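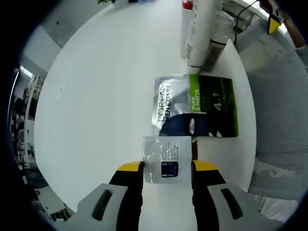
**tonen_bench** · Monday, 21:14 · Grippers & end effectors

Right, I've had the Ruvia hand-held for a couple of weeks now and wanted to compare notes with anyone still on the Nugroho. I've been doing sachets on the round white table, mostly small foil samples, and the yellow tips are miles better than I expected! I got 90 clean picks out of 96 with the little silver ones. My old Nugroho pads just shoved them about – drove me mad.

The bigger L'Oréal Men Expert sachet is next, then bottles.

---

**Temum**

> miles better than I expected

Is that the tips though, or you? With a hand-held you're steering by eye and you correct without noticing. Put those same fingers on an arm and I bet you lose a good chunk of that 90.

---

**tonen_bench**

Fair, some of it's me. But I was the same person with the Nugroho in my hand and I was rubbish with it.

---

**wobblyaxis**

I'm with Temum on this one. Also shiny foil is a pain for the camera, mine blows out to white patches under the ceiling light and then the tracking wanders off. Have you tried dropping the exposure? I went down 25 per cent and it helped a bit (not loads).

---

**tonen_bench**

Not touched exposure yet, will have a go tomorrow. What are you lot using for tall bottles? I've got a white one with a red cap I fancy trying and I'm worried about it tipping.

---

**Temum**

Grab it low and go slowly. I still wouldn't swap my Nugroho for it, mind – 2 years and I've only changed the pads once.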